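Teaching an arm to ring a bell

When I reached Eftychia Kontogiannis at the Greltura office in Fikcombe, she had just finished a long morning of sorting demonstrations and was, she told me, very happy to talk to anyone who wasn't a folder of files. She runs data gathering for Drulumora, a small learning project whose simulated arm is being taught simple tabletop jobs by example, and she has a lovely way of wandering off into a story and coming back with just the thing you'd asked about.

I wanted to know why a bell, of all things. "Oh, the bell was Hendrik's idea," she said, laughing. "We'd been stacking blocks for months and everybody was a bit tired of blocks. With a bell you have to come down in the right spot, on that little knob, and a small miss is still a miss. So it's a humble sort of job, but it teaches you a great deal about your examples."

Hendrik Zwane built the simulated room, and Michalis Fragkou steers the arm through most of the examples himself. The collection stood at 2,407 demonstrations when we spoke, gathered by four people who take turns at the controls.
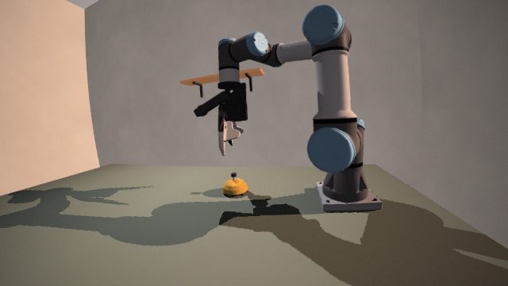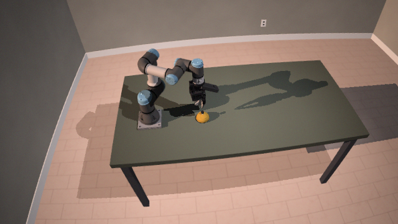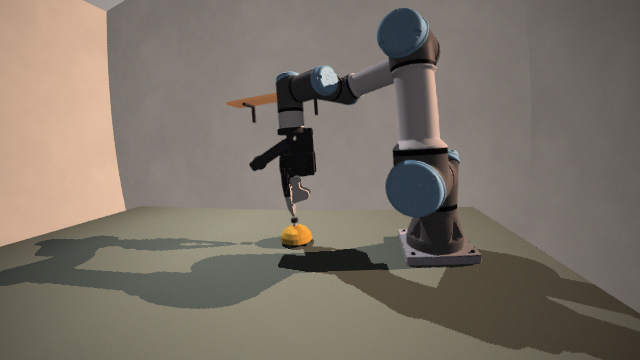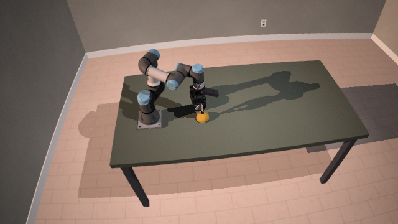
The simulated arm and the bell, from the Drulumora collection.

On patience, and on throwing things away

I asked whether more examples always helped, and she took her time over that one. "I used to think so! In January we were so proud of how fast we were going, and then Michalis sat down and watched a whole batch from start to finish, and his approaches were all the same. Same height, same angle, same little pause before he came down. The model learned the pause beautifully (you should have seen it, it was like watching Michalis) and not much else."

They threw that batch out and began again, with the operators asked to vary how they came in. Each person now does nine runs and then hands over, whether they feel tired or not. Eftychia also keeps the clumsy ones, provided the operator recovers and reaches the bell in the end. "A person who wobbles and then fixes it is showing you how to fix a wobble," she said. "I'd be sad to lose those."

We got onto labels after that, which she thinks get far too little love, and she promised to send me the notes her team writes beside each run. They arrived that same evening, all nicely typed, with an apology for the spelling.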